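Every February our school robotics club at Lalunbridge has the same argument, and every February I take the same side of it, so I may as well write it down and save my voice. The argument is about whether students should spend their afternoons folding cloth with hand-held grippers when they could be building something that rolls, flashes or knocks over a tower of cups at the Funelstead meet.

I love the meet, I should say that first. I've driven the van there for 9 years and I still get nervous in the parking lot! But I have come to think the slow, fiddly work on the mat teaches them more, and I'd give it the bigger share of the term if the choice were mine.

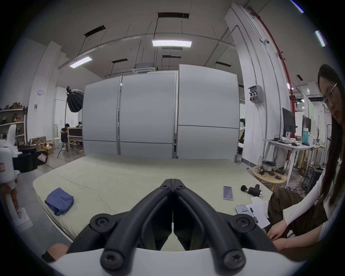
*Tibor Tóth*

A folded blue cloth is a humble thing to put in front of a teenager who came to you wanting to build a walking machine. Then you hand over the gripper and ask for one more fold (with two stiff fingers, mind you, and no cheating with the other hand) and the grumbling stops fairly soon. They start talking about corners. They start arguing about which edge to pinch, and how hard, and whether you ought to look at the whole cloth or only at the tips.

Last year's group logged 406 tries and threw out 8 of them, which left 398, and the talk over those 8 was the best hour we had all year. One girl wanted to keep a fold that was crooked but finished. Another said a crooked fold would teach crooked folding. I kept quiet, and I don't find that easy, as my students will gladly tell you.

Parents ask me where the trophy is in all this, and it's a fair question. The Gál Cup sits in a glass case by the front office, and our folding notes sit in a binder with a broken ring. Still, I'd ask those parents to come by and stay 15 minutes. Bring a dish towel if you like. We have a spare gripper, and the kids are very patient teachers, a good deal more patient than I am.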